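Verndale Recipe Cards, README

Last edited February 19, 2023. Ngozi Garba

What it is

Typed-up text of handwritten and typewritten recipe cards from kitchens in Verndale and Odthorpe. Some 3000 cards. One row per card. Mostly baking, a lot of pickles, way more gelatin salad than I was ready for.

Started as a way to find my aunt's plum cake without digging through tins. Got bigger. Other people use it now so it needs a readme, so, readme.

Files

cards.csv - the main table
units.csv - lookup for odd measures (teacup, knob, "butter size of an egg")
names.csv - spelling variants of dish names
notes.txt - running notes, messy, read if stuck

Columns in cards.csv

card_id - town letter plus number. V for Verndale, O for Odthorpe. Gaps in the numbers are fine, don't renumber.
title - as written, misspellings kept
title_clean - my guess at the normal name
ingredients - one string, semicolons between items
method - as written. Empty if the card only lists ingredients, lots do that
oven - whatever the card says. "Hot", "slow", a number, nothing
credit - initials only. Full names were taken out on purpose
stains - yes/no. Yes means part of the text couldnt be read
box - which box the card came in

How it was typed

Three of us typing. No OCR, tried it, it hated the cursive. Cards sorted by box first, then by dish, then typed straight into the sheet. Back of card goes after the front with a slash between. If a later hand crossed out an amount and wrote a new one, the new one goes in ingredients and the old one goes in square brackets.

Sorting is table work. A white top is the best thing for it, old cream-colored cards show up fine and you can spot a loose one.
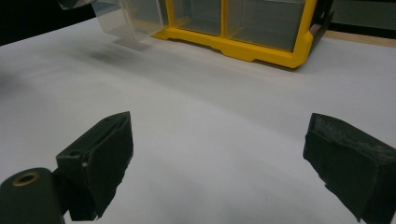
Known problems

Duplicates: 110 pairs with the same recipe in different handwriting. Left in. If you want them out, match on title_clean and the first four ingredients, that gets most of them.

Kavanagh box: typed first, before we had rules. Fractions are a mess in there. 1 1/2 sometimes came out as 11/2. Check anything that looks like too much baking soda.

Oven column is not cleaned. Not going to be. If you convert "moderate" to a number please do it in your own copy.

Dates: hardly any cards have one so there is no date column. The ones that do, it's at the end of method.

Checking

Pulled 100 cards at random and reread them against the originals. Most errors were in amounts, a few in credit. All fixed, but that means the rest has the same sort of errors in it. Dont use it for anything where a wrong teaspoon matters.

Using it

Free for home, school, newsletter, whatever. Say it came from the Verndale cards. Please don't try to work out who the initials are. Also don't can anything from these recipes without looking up a current safe method, the pickle ones especially, the times are way too short on some.

To do

- Clevberg box, to be typed in May if it gets here
- fix Kavanagh fractions
- split ingredients into amount / unit / item (anyone want this?)
- second pass on stained cards with a better lamp

Corrections: send the card_id and what it should say. One per line is easiest.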